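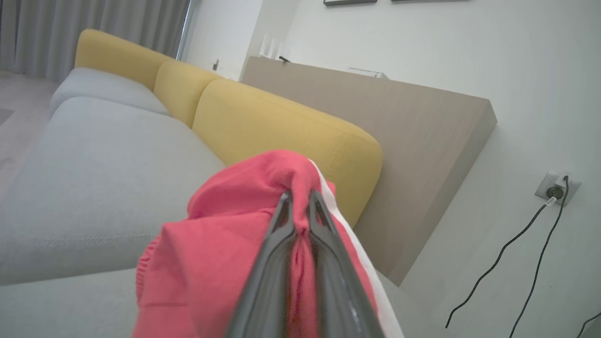 Laundry folding is the household task of reducing clean clothes and linens to flat, regular shapes so that they can be stacked, stored in drawers, or packed. It usually follows drying and comes before putting away. Any broad surface can serve, and in many homes the work is done in the living room, where a garment may be picked up and sorted out over the seat cushions of a sofa, such as a light gray one with yellow back cushions. Knit garments with a gathered, elasticated edge are among the harder pieces to fold neatly, as the elastic draws the cloth together and keeps it from lying flat.

Surfaces

Tables, beds, countertops, and the tops of washing machines are all used for folding. A table gives the firmest base and the straightest creases. A bed offers more room but is low, and people who fold large loads on one often kneel or sit. Sofas fall between the two. The seat is about the right height for a seated person, and woven upholstery grips light fabric enough to keep it from sliding. The disadvantages are the gaps between cushions, into which socks disappear, and the slight give of the padding, which makes it harder to press a crease by hand.

Writers on housekeeping disagree on the question. Adaeze Ajayi, in her handbook The Weekly Basket, recommends a table for shirts and sheets and allows a sofa for everything else. Horațiu Enache considers the surface unimportant for any garment that is not ironed.

Sportswear

Basketball uniforms, soccer kits, and similar clothes are commonly made of polyester mesh or smooth knit. These fabrics hold a crease poorly and tend to spring open after folding. They are also light for their size, so that a folded stack shifts easily. Most methods for sportswear therefore end in a small, tight shape.

A jersey is laid face down and smoothed from the center outward. The sides are brought in over the back until they meet or overlap slightly, and the garment is then folded upward from the hem in halves or thirds. With the front facing out, the number remains visible in the drawer. Printed numbers and letters are stiffer than the mesh around them, and repeated sharp creases across the print can lead to cracking. Folds are best placed to either side of the number where the design allows it.
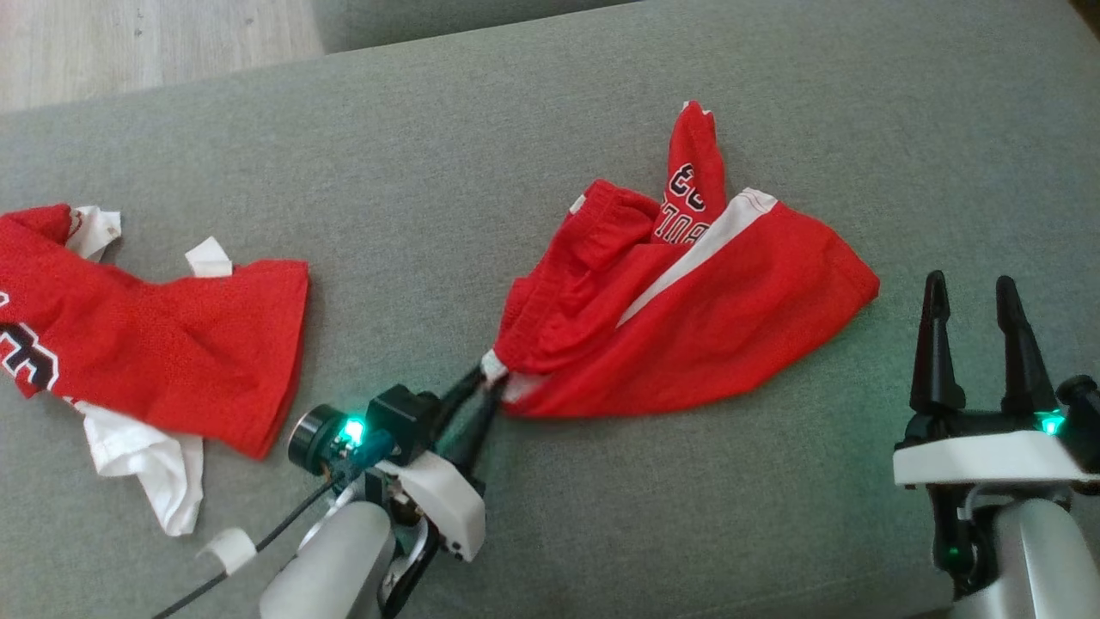
Red mesh basketball clothing on a gray upholstered surface, with a white stripe on the bunched garment.

Shorts are folded in half lengthwise, one leg over the other. Where there is a side stripe, it can be used as a guide for the outer edge. The crotch seam forms a point, which is tucked in to make a rectangle. The legs are then folded up toward the waistband. Some people do the reverse and roll from the waistband down, which keeps the elastic on the inside of the roll.

Sets

Matching tops and bottoms may be stored together. In the simplest arrangement the folded shorts are placed on the back of the jersey before its last fold, making a single packet. Teams that wash their uniforms centrally often use this method, with the number turned outward for handing out. The amateur club Starau, which keeps 18 sets of uniforms, stores them upright in shallow bins in number order. Its equipment manager, Darius Grecu, has described a full set as taking up roughly 14 inches of shelf depth when laid flat and much less when rolled.

Folding aids

Folding boards are hinged panels of plastic or cardboard that bring the sides of a garment inward to an even width. The Rovik board, sold in a child and an adult size, is a typical design with four panels. Boards work well for T-shirts and sleeveless tops. They are less useful for shorts, and loose mesh can slip on a smooth panel before the fold is complete.

See also

Clothes drying
Ironing
Drawer organization
Athletic uniform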